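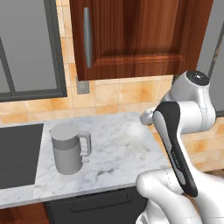
Fig. 1. Simulated kitchen, pitcher task. The handle faces the arm.

Unit 2: Teaching by Showing
Course handout, revised 17 June 2026

Read this before the lab. The lab sheet assumes you have, and so does the person grading it.

1. What we mean by a demonstration

A demonstration is a recording of someone doing the task with the robot's body. The recording holds what the robot sensed (joint angles, camera views, whether the fingers were open) and what it was told to do next, one pair per time step. A program then learns to produce the second from the first. The field calls this imitation learning or behavior cloning. Your relatives will call it playing a video game for credit, and you will find this hard to argue with.

There are two ways to get the motion into the robot.

By hand. You put the arm in a soft mode where its motors carry its own weight, take hold of it, and push it through the task. The usual name is kinesthetic teaching. You feel contact directly, which helps with drawers and lids. You are also standing in front of the cameras with your elbow over the thing the robot is supposed to be looking at. A common fix is to replay the joint path afterward with the human out of the way, and hope the objects cooperate a second time.

By remote control. You sit somewhere else and steer, with a handheld controller, a 3D mouse, or a small copy of the arm that the big one follows. The camera views stay clean. Your sense of touch is gone, and depth is whatever you can make out on a screen. Most beginners reach for the pitcher and close the fingers on air in front of it. Budget time for this.

In a simulator only the second option exists, there being no arm to grab. All Unit 2 work is remote control in the Mamberg simulator.

2. The task

Pick up the gray pitcher by its handle and set it down farther along the counter, upright. It sounds like something you could do half asleep, and before coffee most people do.

Look at Fig. 1 again and plan before you touch the controller. The pitcher stands next to the dark recess in the counter, so an approach that overshoots has somewhere unfortunate to push it. There is an upper cabinet above. There is open marble to the right of the handle, on the arm's side, and that is your way in. Come in low and level, with the fingers lined up to close across the handle. Lift straight up before you go sideways.

Note also that the handle is a squared-off loop. It has a near face, a far face and a hole, and all three have been grasped by students who meant to grasp a different one.

3. What makes a demonstration good

Smooth beats fast. The learner copies your hesitations as faithfully as your good ideas. If you hover for a while thinking about lunch, you have taught hovering. The trained policy will reach the same spot, see the same picture you saw, and hover, possibly forever.

Be consistent about choices that don't matter. If half your recordings go around the left of an obstacle and half go around the right, a simple learner may average them and go through the middle.

Vary the things that do matter. Start the arm from different poses. The simulator will shift the pitcher a little at each reset, so leave that setting on. Students turn it off because their success rate goes up. It does go up, until test day.

Keep some recoveries. A recording where you drift off line, notice, and correct is worth having. Perfect demonstrations never show the learner what to do after a mistake, and it will make mistakes. The small errors pile up, the arm ends up in a state no recording covers, and from there it improvises. (See the reading on compounding error and DAgger. It is shorter than it looks.)

Drops and knockovers get marked as failures. Don't delete them. We use them in October.

4. Numbers

Each pair records 25 successful demonstrations. Last year's pooled set, Grevholm, has 826, and you may train on it once you have trained on your own and seen what happens. Please do it in that order. Nearly everyone blames the network first, and then they watch their own recordings.

5. To hand in

Your recordings, failures included.
One page comparing a policy trained on your data with one trained on Grevholm.
2 plots of gripper height over time, one from a demonstration and one from the policy doing the same reset. Label the axes. Label them with units.

6. Questions to bring to class

Where in the task would hand guiding on a real arm have given you something the controller did not?
If the handle were turned toward the backsplash, which parts of your data would still be useful?
What did your partner do differently, and can you see it in the plots?

Reading for next time: Nartey lab notes, chapter on choosing action spaces. Skip the appendix.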